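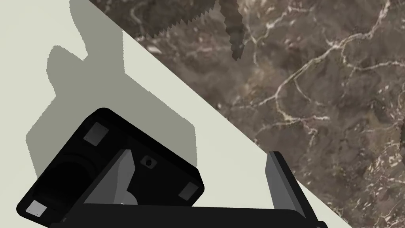 The man who opened the ballot box, according to the man who opened the ballot box

Every country with a young democracy has a gentleman of a certain age who will tell you, over a very long lunch, that he personally brought it about. Ours is the late Governor Halim, and he is still telling us, by way of a memoir that his family published in November. It runs to 46 chapters. Elections come up in nine of them.

I was a student when the first free vote was held in Tatholm, so I read the thing with a pencil in my hand. By chapter three the pencil was blunt.

The official story goes like this. The Governor woke one Monday, looked out over the harbor, and decided the people were ready. He called in his advisers, they wept, and the ballot papers went to the printer. I'm barely exaggerating. There is weeping on page 82 and again a few pages later, in case you missed it.

What I remember is the dock strike. I remember the teachers going unpaid all spring and the lenders in the capital refusing to pick up the phone. I remember Agata Gatti standing on a fish crate with a megaphone that only worked when you hit it. She gets one mention in the memoir, as "a local woman". She ran the union for years and was locked up twice, the second time on the Governor's signature.

Settimio Vitale, who taught me history and has outlived most of the people he taught it about, wrote a column last month saying we should be generous. Halim could have sent in the troops and he didn't. Fine. I'll give him that, and I mean it – other men in his chair made the other choice, and a lot of people I'm fond of are alive to complain about the bus service. But "did not shoot" is a thin line to carve under a statue.

And there is going to be a statue. The city council voted for it last week, with only Pramila Dubey and two others against. Dubey asked whether the 125 dockworkers who signed the first petition might have their names on the base. She was told there wasn't room. It's a big base. I've seen the drawings.

My mother, who voted in that first election in her good coat, thinks I should let it go. She says they always put up the wrong man and the pigeons sort it out. She also wants to borrow the memoir when I'm done, so I've told her to skip to the footnotes, where somebody – an editor, I assume – has quietly put most of the dates right.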